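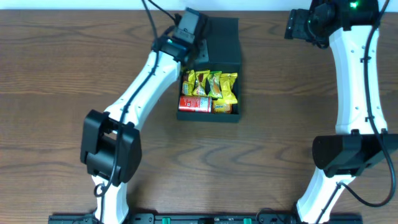
Tisch mit schwarzem Snackbehälter, links und rechts je ein Roboterarm

Zulleo Verspätungsdaten Jirkar
Datenblatt zum Datensatz, Version 2

Inhalt
Der Datensatz enthält Soll- und Istabfahrten der Buslinien im Stadtverkehr Jirkar, erfasst an 326 Haltestellen. Jede Zeile ist eine Abfahrt. Es gibt 17 Spalten, die Erklärungen stehen in spalten.txt. Erhebungsmonat ist Oktober.

Herkunft
Die Istzeiten kommen aus dem Bordrechner Omis, die Sollzeiten aus dem Fahrplanexport des Betreibers. Zusammengeführt wurden beide über Fahrtnummer und Haltestellenkennung. Ob die Fahrtnummern im Bordrechner immer stimmen, konnten wir nicht prüfen. Der Betreiber sagt ja. Wir haben Fahrten gefunden, die laut Daten an der Endhaltestelle losfuhren, bevor sie dort ankamen.

Was »pünktlich« hier heißt
Die Spalte puenktlich stammt vom Betreiber und wurde unverändert übernommen. Als pünktlich zählt dort auch eine Abfahrt vor der Zeit. Wer schon einmal einem zu früh abgefahrenen Bus nachgesehen hat, wird das anders bewerten. Wir empfehlen, die Spalte zu ignorieren und die Abweichung selbst aus soll_ab und ist_ab zu berechnen.

Ausgefallene Fahrten
Fehlen. Eine Fahrt, die nicht stattfand, hat keine Istzeit und taucht deshalb in der Tabelle nicht auf. Eine Linie, auf der jeder zweite Bus ausfällt, kann so auf 100 Prozent Pünktlichkeit kommen. Die Datei fahrplan_soll.csv liegt bei, damit man die Lücken wenigstens zählen kann — ob eine Lücke ein Ausfall oder ein Funkloch ist, sieht man ihr nicht an.

Bekannte Fehler
Am Depot springen die Zeitstempel gelegentlich eine Stunde zurück, vermutlich wegen der Umstellung auf Winterzeit. Korrigiert ist das nicht.
Haltestellen mit mehreren Steigen teilen sich manchmal eine Kennung.
Die Fahrgastzahlen in Spalte besetzt sind Schätzwerte des Systems Xia. Die Rechenmethode liegt uns nicht vor, und ohne sie würden wir damit keine Auslastung begründen.

Wofür geeignet
Vergleiche derselben Linie zu verschiedenen Tageszeiten, Übungen zur Datenbereinigung, Plausibilitätsprüfungen.

Wofür nicht
Ranglisten von Linien oder Betreibern. Aussagen darüber, ob Pendler vom Auto auf den Bus umsteigen würden; dazu steht in diesen Daten nichts, auch wenn Version 1 in Vorträgen gern so zitiert wurde. Ein einzelner Monat taugt außerdem nicht als Beleg für einen Trend.

Personenbezug
Dienstnummern und Fahrzeugkennungen wurden entfernt. Über die Umläufe lassen sich einzelne Schichten womöglich trotzdem rekonstruieren. Bitte nicht versuchen und solche Auswertungen nicht veröffentlichen.

Änderungen gegenüber Version 1
Doppelte Zeilen entfernt, Zeichensatz auf UTF-8 umgestellt, Nachtlinien ergänzt. Die Haltestellenkoordinaten sind weiterhin die alten.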